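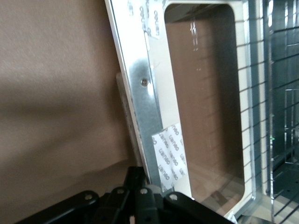

Toaster ovens and the spring swap

The swap shelf at the Peng Street building opens again in April, and the same question has already come in several times: can people leave small kitchen appliances? Yes, with a few conditions.

Anything with a plug needs its cord in one piece and its plug unbent. Empty the crumb tray before you bring it down. If the door doesn't close or a knob is missing, put it in the electronics bin in the basement and keep it off the shelf. Last spring we ended up with 5 toaster ovens and only 2 of them heated.

Tape a note to the top with the date you last used it and anything the next person should know. "Runs hot on the left" is useful. "Works great" is less so. If you still have the manual, put it inside. Manuals for most Custell and Drutix models can be printed at the front desk if you write down the model number, which is usually on the back or underneath.
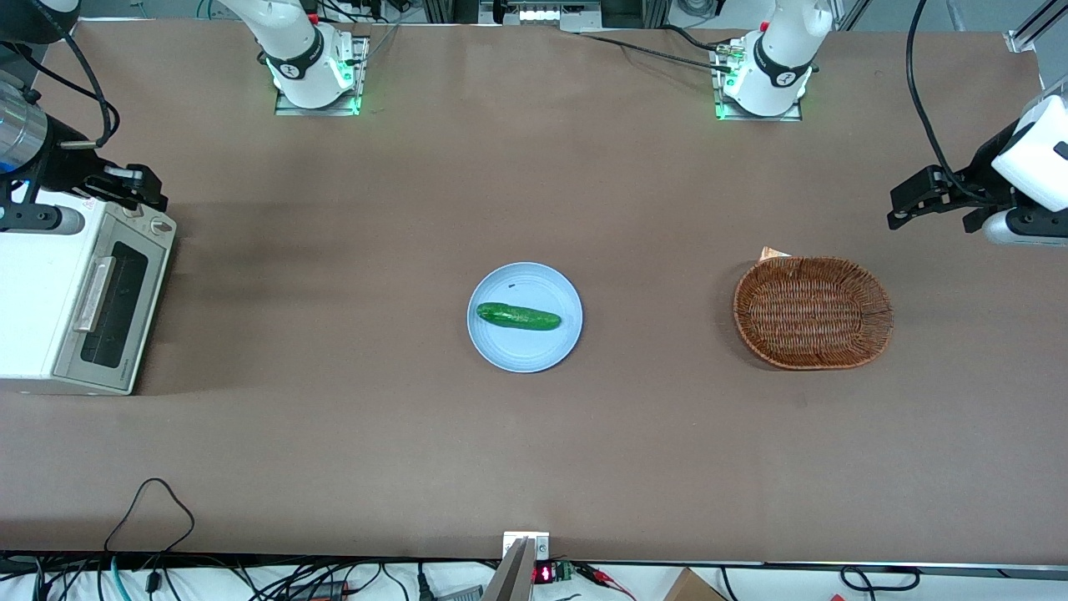
Dishes, pans and utensils can come down at any time during opening hours. Wash them first and wrap knives in newspaper. Please don't leave single lids. We have a drawer of them and they don't fit anything. Nonstick pans with scratches should go in the trash.

Baskets and trays were the first things to go last year, so bring those if you have them. They are also handy for keeping small items together. A set of measuring spoons or cookie cutters stays a set much longer if it sits in something.

A word about holding things. Last year people put sticky notes on items and came back for them two days later, and by then the notes had fallen off. There are no holds this time. If you want it, carry it upstairs. 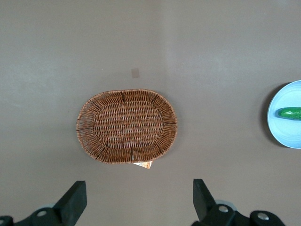
Guoqing Yuan wrote in to ask for one exception, for neighbors who can't manage the stairs while the elevator is being repaired, and offered to carry things up in the evening. That seems fair. If you need help, leave your apartment number and the item at the front desk and it will be kept behind the counter until 8 p.m.

Whatever is left at the end of the month goes to the Tarkico thrift store. The truck needs the loading area clear, so please move bikes and strollers the night before. The code for the side door during the swap is 917, followed by the pound key.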